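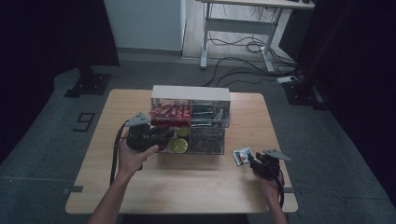 Tuesday, 9:40 p.m.
Posted by the author

Okay, so I did it. I signed up for the swim class. The adult beginners one, at the Lepik pool, the one I have walked past on my way to the bus for years now while telling myself I'd look at the schedule when things calmed down. Things did not calm down. I filled in the form on my lunch break with half a sandwich in my other hand and paid before I could think about it.

First lesson was tonight and my arms feel like wet rope. There were 8 of us, all standing in the shallow end with our elbows tucked in like cold chickens. The oldest woman in the group is 76 and she told me she grew up on a lake and never once went in past her knees (her mother wouldn't have it). She put her face in the water before I did! I had a whole little argument with myself first, and then she was already up and blinking and laughing, so that was the end of the argument.

We did bubbles. We did holding the wall and kicking. I'm a terrible kicker — I went backward, which the teacher said happens to people with stiff ankles, and she had me sit on the edge and point my toes like a ballerina for a while. Then floating, which I thought would be the easy part and was the worst by a mile. Every time my ears went under I folded up in the middle and sank. I got three good seconds on my last try, though. I looked at the ceiling and heard that underwater hum and for those three seconds I was fine.

Afterward I was so hungry I could have eaten the kickboard. I had a snack bar in my coat and ate it at the bus stop with my hair dripping down my collar, and the bus was late, and I didn't mind as much as I usually do. Next week: a real towel, not the hand towel I grabbed off the hook this morning in a panic. Also flip-flops. The changing room floor is not something I want to think about again.

My goggles leak on the left. They're Fiton ones, I've had them since a beach vacation where I used them once, and I think the strap has gone soft. I might look for new ones on Saturday, or maybe just tie a knot in the strap and see how long I get away with it.

Called my sister when I got home and she wanted to know if I'd be doing laps by November. I said I'd like to be floating by November. She did the class herself back when she was pregnant and says it clicks all at once, somewhere in the fourth or fifth week, and I've decided to believe her.

Soup for dinner, the last of the lentil. Swimsuit is over the shower rail and the whole bathroom smells like chlorine. Bed now, I can't lift my arms high enough to brush my hair anyway.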